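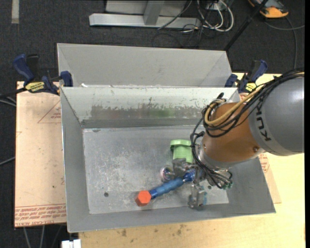 Slide 3. Start with the number, get it over with: 4,000 grasps. That is what Hafiz promised the Memdale people in January, before any of us had tried to collect one. We have 2,000. Pause here for sympathy, don't wait too long. Point out the blue rod with the red-orange nut on its end, lying diagonally across the bin - the model has strong opinions about rods and most of them are wrong. Then the blue clamps. They are the cheapest part of the rig and I would give up my chair before I gave up those.

Next bit: labels. Man-sik marks every try as a grab, a miss or a "sort of". Explain "sort of". Five people at Selton labelled the same batch and we got 5 different ideas of it, so we wrote a rule, 8 lines long. Read out line 2 only.

If someone asks about simulated data, say yes, we tried it, and go to slide 4.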